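Minutes of the product meeting, Sisier remote keyboard
Held in March, start 10:00, end 11:45
Present: product, firmware, purchasing, customer support, packaging. Sales joined from item 3.

1. Minutes of the last meeting

The minutes were accepted with one correction. The sample units from Drello came with the old firmware, not the new one as was written.

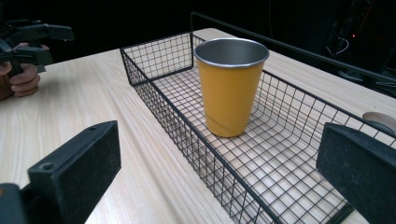
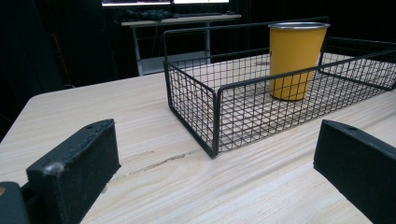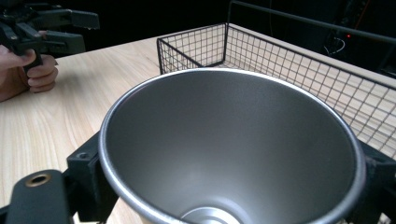

2. Firmware and pairing

Firmware reported that the pairing problem with older set-top boxes is solved in the current build. The keyboard now keeps its pairing after the box is restarted. Before, the user had to hold the pairing key again each time, and many of them thought the device was broken.

There is still a delay when the keyboard wakes up from sleep. The first key press is sometimes lost. Support explained that this is the most frequent complaint from the test users, more frequent than the touchpad. Firmware proposed to keep the first key press in memory and send it when the connection is ready. The change is small, but it must be tested with all the receivers we support.

Decision: the change goes in the next build. Firmware will write the test plan and send it to everyone before the next meeting.

3. Key layout

Two layouts were shown on paper. In layout A the volume keys are on the left side, above the touchpad. In layout B they are at the top right, next to the power key. Sales prefers layout B because it looks more like a normal TV remote. Support does not agree, since users will press the power key by mistake when they want to make the sound louder in a dark room.

It was discussed for a long time and there was no full agreement. Product suggested to take layout B and make the power key a little lower than the others, so the finger can feel the difference. Purchasing asked if this needs a new mold. Answer: only for the key cap, not for the housing.

Decision: layout B with the lowered power key. Purchasing will ask Cesari for the price of the key cap mold.

4. Battery

The test with the rechargeable battery was finished. With backlight off, the unit worked for 118 hours of continuous use. With backlight on at full level the result was 21 hours, and product considers this too short. The backlight now stays on for a long time after the last key press, and this can be made shorter in the software without any change of parts.

Sales asked for a version with normal AAA batteries for the low price market. It was answered that the housing has no place for it at this moment. The question stays open.

5. First order

Purchasing presented the offer from Ozoliņš for the first 500 pieces. The unit price is the same as in the earlier offer, but the delivery of the USB receivers is now separate and comes later than the keyboards. Packaging said that the boxes cannot be closed without the receiver inside, so the goods would have to wait in the warehouse and be handled again.

Decision: purchasing will ask Ozoliņš to deliver both together, also if the whole order comes later.

6. User manual

The English text of the manual is ready for checking. Support found that the page about the touchpad gestures describes a three-finger gesture that was removed from the product. The page must be corrected before translation starts. Support also asks that the pairing steps are put on the first page and printed in larger letters.

The picture of the keyboard in the manual will be made again when the final layout is available.

7. Other matters

The name on the back label is still written in two different ways in our files. Product will send the correct form to packaging.

Open points for the next meeting: AAA version, price of the key cap mold, answer from Ozoliņš, new backlight time.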